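Portioning dry oats from a bulk container at the table

Filed under: Dry goods, Storage
Last revised 7th February

This page covers moving oats or a granola-type mix from one large container into smaller ones, with measured portions, in a single session at a table. The same procedure works for bran, muesli and most flaked cereals. It does not suit flour or fine meal, which need a different scoop and a lid with a gasket.

Before you start

Clear enough table to hold two containers side by side with a hand's width between them. A dark surface helps, as pale flakes show up against it and can be swept up at the end. A light-colored table works if you put down a dark tray.

You will need:

One source container with the oats in it
One or more empty containers with lids
One tablespoon or serving spoon
One flat plate
One cup, for liquids or for a second dry ingredient
Tissues or a dry cloth
A kitchen scale, if portions are to be weighed
Labels and a pen

Rectangular containers with rounded corners are easier to empty than square ones. Flakes pack into a sharp corner and have to be dug out with the spoon handle, and over several refills the old material builds up there. The Adby 8 and the Prasell shallow box both have a usable corner radius. The Lubis round tub empties cleanly but wastes shelf space – four of them take up the room of five rectangular boxes.

Setting out

Place the source container left of center and the empty container directly in front of it, closer to you. The spoon then travels a short distance over plastic, and most of what falls lands in one container or the other. Left-handed readers should mirror the layout.

Put the plate on the other side, flat, with the spoon behind it. The plate is for anything you take out during the transfer: clumps, husks, dried fruit that has stuck together. It is also where a packet of add-ins can be emptied and checked before it goes into the mix. Keep the tissue box in the middle, within reach of either hand.

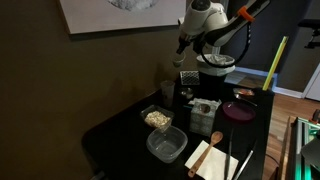 Reading time: 5 min

With the items in position, leave the lids off to one side, rim down. A lid resting rim up collects flakes, and a flake caught in the rim will stop a snap lid from closing fully.

Transferring

1. Check that the empty container is dry. Run a folded tissue around the inside, including the corners. Any moisture left from washing will soften the bottom layer within a day or two.

2. Loosen the source oats with the back of the spoon. Oats that have been stored for more than 20 days tend to settle, and a spoonful taken from a settled mound weighs more than one taken from a loose mound. Work from the edges toward the middle.

3. If you are weighing, set the empty container on the scale and zero it.

4. Move the oats one level spoonful at a time. Hold the spoon low over the receiving container and tip it sideways. Tipping it forward throws flakes over the far edge.

5. Stop at the target weight. For a breakfast portion the figure used on this site is 49 g. The batch used in testing was 266 g and gave five portions of that size, with a small remainder that went back into the source container.

6. Level the surface with the spoon. Do not press down.

7. Wipe the rim with a dry tissue and close the lid. Press each corner separately, then the middle.

Measuring by spoon

Without a scale, calibrate the spoon once and write the result on the label. Borrow a scale, weigh ten level spoonfuls, divide by ten. Rounded spoonfuls are too variable to be useful. The result holds only for that spoon and that brand of oats. Rolled, jumbo and quick oats all give different values, and a mix with nuts in it cannot be portioned reliably this way at all.

Add-ins

Dried fruit, seeds and coconut should be stored apart and combined on the day of use. Fruit passes moisture to the flakes, and the flakes go leathery. If the add-ins come in a small bag, fold the top over twice and clip it, or move the contents to a box of their own. Do not push an opened bag down into the oats.

Dalal Bitar, who revised this section, recommends keeping the bag on the far side of the plate until the oats are lidded. It prevents the two from being mixed by accident when the table is crowded.

Labeling

Write the contents and the fill date on the end of the container and not on the lid. Lids get swapped. Cidar freezer labels come off plastic with warm water; ordinary paper labels need to be soaked and scraped.

Clean-up

Sweep loose flakes toward the edge of the table with the side of your hand and catch them on the plate. Follow with a dry tissue. Use a damp cloth only after the dry pass, as damp oats smear and stick to the surface as they dry.

Wash the spoon and plate as usual. The source container does not need washing at every refill, but it should be emptied fully and washed at least every third refill. Stand it upside down overnight before filling it again.

Common problems

Lid will not close: check the rim for flakes, then check that the fill level is at least a finger's width below the top.

Dust at the bottom of the container: normal for the last portion of a bag. Sieve it out, or use it to thicken a batter.

Static: flakes cling to the walls of clear plastic in dry weather. Wipe the inside with a barely damp cloth and let it dry completely before filling.

Stale smell after refilling: old material has been left in the corners. Empty the container, wash it, dry it and start again with fresh oats.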